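**Sunday**, at the kitchen table, tea going cold

Four weeks now since they moved me off the banding bench at Pronddale and put me on the arms. I want to get some of it down before I forget what the old job was like.

The part is the same one I did by hand. Aluminium bar, two bolts with washers, one orange band. The arms work on a green cloth, and I look after them with Mohit Chauhan, who came over from Ellow when they shut the night shift there.
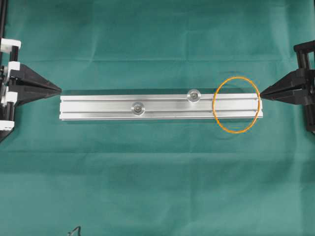

*Bar between the two grippers, band round the right-hand end.*

By hand I did 599 in a shift on my best day and my thumbs hurt all evening. They don't hurt now. My eyes do, a bit, from the screens.

I had to learn to write down what goes wrong. Before, if a band slipped, I picked it up and said nothing. Now it goes in the log with the time and which arm. Mohit writes two words and I write a paragraph. Hodžić, the firm that fits the arms, asked for something between the two.

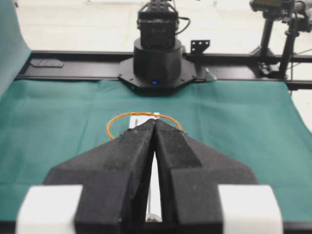
### What's changed on the floor

There were six of us on the bench. Two are on the arms, two went to packing, one took the money and one is still waiting to hear. Packing is the same pay but you stand all day. I don't like eating lunch with them as much as I did, and I think they feel it too.

The talking has gone. On the bench you could chat with your hands going. Now I watch the tips and Mohit watches the other screen, and we might not speak for an hour.
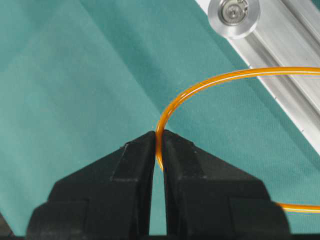

*Orange held right at the fingertips.*

The target for June is 1,872 parts. The first one they gave us was some 1,000, and we were told that was only to settle in. I asked if the rate for the job would go up with the number and was told it was being looked at. I've put it in writing.

What I check for is the band sitting round both washers and not twisted.
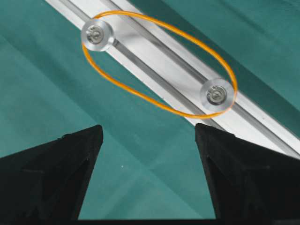
I could tell that by feel before, and I still want to reach in and run a finger along it. You aren't allowed past the line while the arms are live, so I keep my hands in my pockets. Mohit noticed and does the same.

Flollus are sending someone to train us on the settings, so we can change things without ringing up. I said yes to it. Early start tomorrow, need to find my other boots.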